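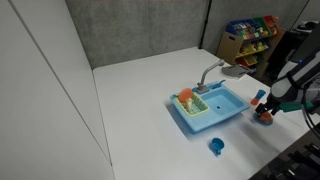

Shiuli Uddin says the second chapter of a mystery serial is harder than the first, as everyone has already picked a favourite suspect and stopped listening to the others. She wrote that in the comments under our last instalment and we've been arguing over it ever since! It's also why the new serial will have a different writer for every chapter, and why we're looking for people now.

## Writers and readers wanted for *The Bruscombe Ferry*

*The Bruscombe Ferry* is a mystery in eight chapters, published online. A night crossing to the island of Mellcombe stalls in fog with the engine dead and the purser missing. By morning the passengers have found him, and the ferry's only lifeboat has gone. We know who did it (well, we have two answers and will settle on one at the planning meeting in October). What we don't have yet is most of the story in between.

We'd love to hear from:

**Chapter writers.** You take one chapter, between 3,000 and 4,000 words, and bring it in on time. You'll get the plot outline, a map of the ferry deck by deck, and every chapter that comes before yours. You can kill one passenger, as long as you tell us first. You can't kill Captain Krasniqi, who has to be alive for the ending, though you're welcome to lock her in something.

**Test readers.** You read each chapter in draft and send us your guess at the killer before you see the next one. Short notes are fine. If you got bored on page three, say page three. We especially want a few people who don't usually read mysteries.

**One continuity editor.** Somebody has to know which cabin the cellist is in and whether the galley door opens inwards. On our last serial, *Dunar*, a character was poisoned with tea she had poured away two chapters earlier, and we had letters. If you noticed that, please apply.

### Pay and time

Writers get £60 a chapter, paid when the final draft is in. The continuity editor gets the same for each chapter checked. Test reading is unpaid, but you'll be thanked by name and sent the finished book if we print one, which we hope to.

Writers have three weeks from getting the previous chapter. Everything happens by email apart from the planning meeting, an evening video call starting at 7.30 pm. You don't need to have been published. Two of the best chapters in *Dunar* came from people who'd only ever written fan fiction, and one of those had the scene in the boathouse that readers still bring up.

### How to apply

Writers: send us one page, any style, in which two people who don't trust each other have to share a job. Washing up, shifting a piano, guarding a door, whatever you like. No deaths needed.

Test readers: tell us about a twist you saw coming and one you didn't.

Continuity editor: tell us about a mistake in a book or game that's bothered you for years. Go on as long as you want.

Applicants must be 18 or over, as some chapters will be fairly grim. Send everything to Umut Yurt through the contact form, with the role you're after in the subject line. Umut reads every application and will write back either way, usually within a fortnight. You can apply for more than one role, but test readers can't also write, for obvious plot reasons.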